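Progress note to the Lindqvist fund, second period
Prepared by Harriet Zamora, Mirport repair and reuse workshop
Covers the period up to the end of December

## Where the project stands

The grant pays for one robot cell for taking apart discarded desktop computers, the staff time to run it, and one public event per period. The cell is installed and in use. The public event for this period was the open day, held on a Saturday at our Mirport site, and most of this report is about that, as your office asked for more detail on it than we gave last time.

The work plan has three tasks for the robot in this period: taking out memory modules, unplugging drive cables, and releasing the drives. The first is working well enough to show to visitors. The second works on some connectors and fails on others. The third has only been tried with a person standing by and is behind schedule. Details are further down.

We have not changed the scope or moved money between budget lines.

## The open day

Doors opened at 10 a.m. and closed at 4 p.m. We counted 31 visitors, using the sign-in sheet at the door. Small children who came with their parents were not asked to sign, so the real figure is a bit higher. The target in the grant agreement was 25.

Who came, as far as the sheet tells us:

- People from the neighborhood, mostly those who have dropped off equipment here before
- A group from the evening electronics class at the Harkau adult school, with their teacher
- Two people from Grirka, the recycler that takes our stripped cases and boards
- One reporter from the local weekly, who stayed for the first demonstration

We ran the demonstration 8 times, on the half hour for most of the day and then whenever enough people had gathered. Each run took between ten and fifteen minutes with questions. Visitors stood behind the yellow line on two sides of the bench, and a monitor on the wall showed the view from the wrist camera. Having the monitor was a late decision and we would do it again. From behind the line, all a visitor can see is the outside of the case and the back of the arm.

The computers used were office towers from a batch we received in the fall. We picked them because they are common in what comes through our door and because the side panel comes off without tools. For each run a staff member removed the panel, laid the case on its side on the bench, took the cooler and processor out by hand, and then started the program.

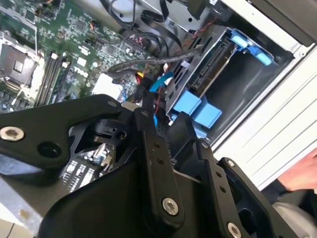

Memory removal is the task we put first in every run. The arm moves over the board, finds the slots, and works on the latches before it lifts. The towers in the batch did not all come with the same amount of memory fitted. Some had a module in only one of the two slots, as this Dell did, and the program has to check each slot before it closes the fingers. In the previous period it did not do this and would go through the full motion over an empty slot. That was harmless but slow, and it looked bad. The check was added in the fall and it held up on the open day. In the 8 runs the arm removed the memory on the first try in six, on the second try in one, and in one run the operator stopped it and finished by hand after a latch did not open.

After the memory, the arm tried the drive cables. Results were mixed, as we expected. Flat data connectors came off when the cable was lying free. Where a cable was pushed under a thicker bundle, the gripper could not reach the plug without pressing on the other wires, and the operator ended the attempt. We told visitors ahead of time that this part might not work, and I think that was the right way to handle it. Several people stayed longer for the cables than they did for the memory.

We did not attempt drive release in front of the public.

## Questions from visitors

We kept a notebook at the bench and wrote down what people asked. The most common question was whether the robot is faster than a person. It is slower. A trained member of our staff takes the memory out of a tower in well under a minute, and the robot takes close to three. We said so each time. The reason for the project is that the robot can keep going through a stack of the same model while staff test and grade parts at the next bench, and the grant is meant to find out if that pays off in a shop our size.

Other questions that came up more than once:

- Does it damage the boards? (Two boards were scratched during setup in the first period. None in this one.)
- What happens to the data on the drives? (Same process as before. Drives are wiped or shredded, and the owner gets a form.)
- Can it do laptops? (No. There are no plans for it under this grant.)
- Will it replace the people who work here? (No positions have been cut and none are planned to be.)

The teacher from Harkau asked if her class could come back for a working session on how the positions are taught. We have agreed to one evening visit in the next period. There is no cost to the grant apart from staff hours.

The people from Grirka were interested in whether we could deliver boards with the coin battery already removed. They do this step themselves at the moment. We have not promised anything, but it is a small part in a place the arm can reach, and we will look at it once the drive work is finished.

## Problems and delays

**Drive release.** The towers in this batch use plastic release handles on the drive carriers. These have to be squeezed and pulled in one movement, and the fingers we have now slip off before the carrier starts to slide. We have ordered a softer set of finger pads and will test them first. If they do not help, we will need a different finger shape. This task was due at the end of the period and is now planned for the middle of the next one.

**Case position.** The program still depends on the case being set down close to the same spot each time. We taped corner marks on the bench for the open day. A proper stop made of angle stock is being fitted.

**Power strip.** The strip under the bench tripped once during the morning and the second run started late. It has been replaced and the monitor is now on its own outlet.

**Safety.** There were no injuries. One child stepped over the line while the arm was parked, and the operator kept it parked until he was back with his parents. For the next event we will use a waist-high barrier in place of tape.

## Money

The open day had a budget of 1,000 dollars and came in under it. The largest items were the rental of the wall monitor and printing. Receipts are attached with the quarterly statement.

The finger pads and the bench stop come out of the equipment line, which had 2,000 dollars left at the start of the period. Both orders together will use less than half of that. The barrier can be paid for from what is left of the event budget, if you agree. Please let me know by reply to this report, as I would like to order it before the Harkau class visits.

## Next period

1. Test the new finger pads on drive release and report the results by tower model.
2. Run the cell on a full stack of one model, with times logged for each unit.
3. Hold the evening session for the Harkau class.
4. Change the cable routine so that it skips a covered plug and flags it for the operator.
5. Write up the staff hours comparison promised in the grant agreement.

The sign-in totals, the run log from the open day, and a copy of the question notebook are in the shared folder under the same name as this report.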